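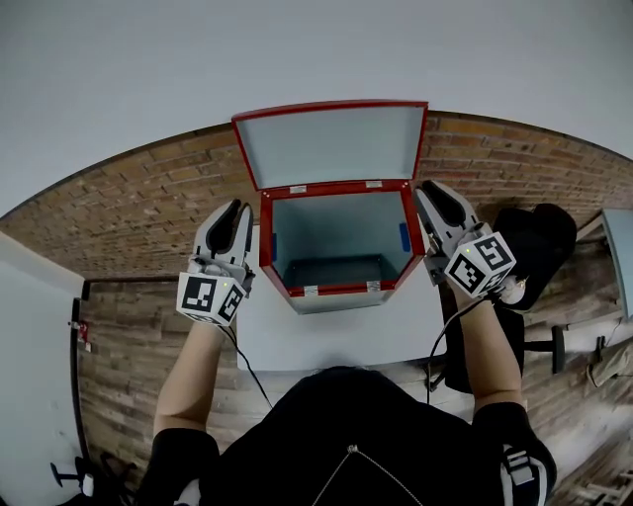

Lid of small red box does not stay up, and what to put inside?

Posted 2025-08-10 by Oláh

Hello all. I bought a box with red edges and a light gray-blue inside. It has two small hinges at the back and two silver latches on the front. I want to keep my sewing things in it, mostly thread and buttons.

I have two problems. The lid stands up when I open it slowly, but if I bump the table it falls down, and one time it fell on my fingers. Also the bottom inside is dark and hard, and small buttons slide to the corners where I can not pick them out. Do I need a special lid holder? I do not want to drill in it if it is possible to avoid. The postage for returning it is almost the same as the price, so I prefer to repair.

Parker

First check the screws of the hinges, if yours has screws. On my old box they were loose after one winter and the lid moved to the side also. Turn them by hand with a small screwdriver, not an electric one, the wood or board under them is often thin.

For the lid you can use a ribbon. Cut 2 pieces of 150 mm, glue one end to the inside of the lid and the other end to the side wall, one ribbon left and one right. Open the lid a little past straight before you glue the second end, then the weight of the lid pulls it back and the ribbon stops it. Let the glue dry one night with the lid open. I did this in February and it still holds – only one ribbon is a little dirty now.

For the bottom I put felt. Make a paper pattern first, because the corners are never really square. Buttons stay where you put them.

Plambridge

just put something heavy behind it, a book or so

Dinside

The ribbon is good, but please don't use hot glue on a painted surface, mine came off together with the paint. Fabric glue was better. For buttons I use small jars with lids and no felt. I have maybe 300 buttons and I find the right one faster like this. Measure the height inside before you buy jars! Mine were too tall and the latches did not close.

Thread 3039 | Contact | Copyright | Back to top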